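Prustcombe build tools group – minutes of the online meeting, 12 June 2022
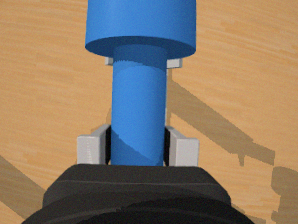 One member wrote in before the meeting that the nightly build had become too slow to be useful, and that she would like us to decide on the package cache before we speak of anything else. The meeting agreed to change the order of the items.

1. Package cache
The full build of Urnport takes 80 minutes on the shared server. Of this, 65 minutes go to restoring packages and compiling the parts which did not change since the last run. Two proposals were on the table: a cache on each build machine, or one common cache in the network. The second is easier to clean, but the first keeps working when the network is down. After a long discussion the meeting chose the local cache, with a size limit of 290 GB per machine. The limit will be looked at again in February.

2. Compiler warnings
The last build log contains 1,138 warnings. Most come from the old Nikent import module, where nullable types were never switched on. It was proposed to treat all warnings as errors from now on. Several members were against this – the import module would not compile for weeks. Decided: warnings are errors in new projects only. Old projects get a list of permitted warnings, kept in the same repository as the code.

3. Lock files
There was a question if lock files should be committed. At the moment some projects do it and some do not, and this gave different package versions on two machines in the same release. Decided: yes, for all projects. A build on the server must stop when the lock file does not agree with the project file.

4. Oyewole plugin
The plugin still asks for the old version of the command line tools. A newer version exists in a branch, but it has no tests for paths with spaces. The item is moved to the next meeting.

5. Other matters
The wiki page about local setup is out of date in the section on environment variables. Members who find an error are asked to correct it directly and to write one line in the change log.

The release branch stays closed until the cache is installed on all build machines.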